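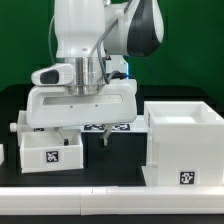
**Arm stops with a "contact" error when a finger goes into the small box, but only after it has run for a while**

I have a problem with a force limit stop that I cannot explain, and I hope someone here has met it before. We use one arm with a two-finger gripper for small sorting tests at Hendberg, and the program was written by a person who has left. The task is simple: go to the small box, take out a part, carry it to the large box, release it. The stop comes always at the same moment, when the left finger is already down in the small white box with the marker on its front. The arm halts, the log says "contact limit, Z", and I have to clear it by hand. It never happens over the large box at the right, where there is much more room.

What I have found until now:

- In the morning it runs without any stop. After 125 cycles or a little more, the first stop comes. Then it comes again every few cycles.
- If I switch off for lunch and start again, it is good for a while, then the same.
- The height of the finger tip changed by 2 mm between the first cycle and the first stop. I measured with a simple block under the finger, so please do not trust this number too much.
- I did a new hand-eye calibration. It helped for one day.

I raised the contact limit one time and then the arm pushed the box sideways, so I put the old value back. I don't want to solve it in this way. The gripper is a Govano, and the program reads the marker on the box before each pick. Can it be the camera? Or does the arm become warm and longer? I have read about this but 2 mm seems a lot.

*posted by hendberg_lab2*

---

**plainbearing**

Two millimeters is too much for heat in an arm of this size. You will see something from warming up, but I would expect much less than that. Please look for something loose before you look for something clever.

I would do it in this order:

1. Stop the arm, cut the power in the correct way for your cell, and try to move the gripper body by hand against the flange. Any click or play is bad.
2. Take the gripper off and look at the flange face. A small chip or a piece of old tape between the two faces is enough to tilt the fingers, and at the finger tips you will see it much bigger.
3. Check the finger screws with a torque driver. Use the value from the manual of your gripper, not from a forum.
4. Draw a thin pen line across the joint between finger and gripper body. Run until the first stop. If the line is broken, you have your answer.

We had the same story on a Rashidi feeder cell in November. It was a finger that moved slowly up and down in its slot because one screw was longer than the other and touched the bottom of the hole before it clamped anything. It passed every check in the morning because the night shift pushed it back in place each time — they thought this was part of the start procedure.

Also, you did the right thing with the limit. Leave it low. If the limit is high enough to hide this fault, it is also high enough to hurt the fingers of a person who reaches in.

---

**tomatoes_and_servos**

had this, was the cable. Tie it differently

---

**kv_northside**

The answer above is short but I would not ignore it. On your arm the gray cable makes a loop past the flange and goes to the connector near the wrist. If such a loop is a bit tight in one pose, it can pull during the last part of the move, and the force estimate of the controller will see the pull as contact. Then the log says Z and you think the finger has touched something.

The test is easy. Move the box away, keep the taught pose, and let the arm go down to the same place in free air at slow speed. Nobody should stand inside the working area while you do this. If you still get the stop, nothing is touching the finger and you can forget the box and the marker. Do it cold and do it again after the first fault, because a cable jacket can behave differently when it has been bent many times.

But the cable does not explain the height you measured with the block. So maybe you have two problems, or your measurement is not good. I would repeat it with a dial indicator on a stand, always in the same pose, and write the value every 9 cycles or so until the fault comes. If the value goes slowly in one direction, suspect the finger or the flange. If it jumps, suspect the calibration being reloaded.

About the camera: write the marker pose to the log at each pick. If the box is fixed and the pose in the log still moves, the detection is drifting or the light is changing. The new calibration that helped for one day makes me think you should at least exclude this.

---

*Comment by hendberg_lab2:*

Thank you to all. I did the pen line first because it was the fastest. After one run the line on the left finger is broken, the one on the right finger is still good. The screws on the left were both turning with very little force. I cleaned the holes, put new screws of the same length, and used the torque from the manual.

It has now made 12 runs without a stop — the long ones, all day. I also did the test in free air from kv_northside and there was no fault, so I left the cable as it was. The marker pose is in the log now too, and I will look at it next week when I have collected more.

One question is still open for me. Should I use thread locker on these screws? The manual from Govano says nothing, and the supplier (Hiline) told me to ask Govano.

---

*Comment by plainbearing:*

Low strength only, one small drop, and keep it away from any plastic. Renew the pen lines also, and look at them when you start in the morning.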